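Home | Kitchen | Laundry | Workshop | Kids' Rooms | Contact

Cleaning and Sorting Small Plastic Toys

Most building bricks that come out of a thrift store bag or an attic box only need warm water and dish soap. 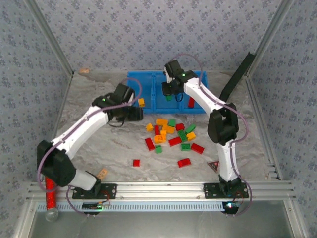 Sort before you wash. Pull out anything with stickers, metal axles, batteries or string and set it aside. Those pieces get wiped with a damp cloth and never go in the water.

Put the rest in a mesh laundry bag, no more than half full, and zip it shut. Fill a sink or bucket with warm water, not hot. Hot tap water can warp thin plates. Add 3 squirts of dish soap, push the bag under and leave it for 23 minutes. Swish it every so often.

For greasy dirt between the studs, use an old toothbrush. A wooden toothpick gets out dried modeling clay. Don't use a knife.

Rinse twice and shake the bag hard over the tub. Spread the bricks on a bath towel, studs down, and turn them once. Clear pieces scratch easily, so dry those by hand. A small fan on low helps. Keep them off the radiator.

Sticker residue: rub in a drop of cooking oil, wait five minutes, wipe, then wash again with soap.

Storage: shallow bins work better than deep ones. Children dump a deep bin to reach the bottom. We used a Ridberg drawer unit for years and label the fronts with masking tape. Sort by shape first and color second.

Reader Virgilio Manalo writes that he keeps an old bedsheet under the bin and gathers up the corners at cleanup time.

Last updated: February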